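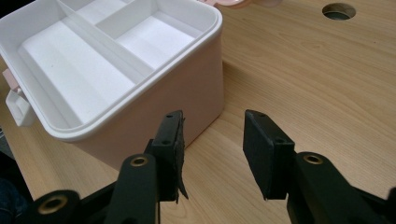
A reader wrote in after the August post to ask why anybody would collect 3000 demonstrations by hand when you could, in their words, just write the thing a script. Fair. I have written the thing a script. It worked beautifully until I nudged the box.

So I am back to squeezing a gripper like a man picking up litter in his own house. The current count is 2848, and I'd like it noted that the last 9 took longer than the first hundred. I used to vary my approach to the box without thinking. Now I catch myself doing the same tidy swoop every time, and the model will learn my boredom along with everything else.

The padding on the left finger is fraying and has a flap hanging off it. The right one looks fine, which tells you something about how I grip. Pledlow sells replacement pads in packs of two, and I need one.

Sirkeck, my training script, wants an overnight run at 3000. That leaves 152 to go. I'm moving the box to a different corner of the table for those, and throwing out anything where I sneezed.

Posted October 2018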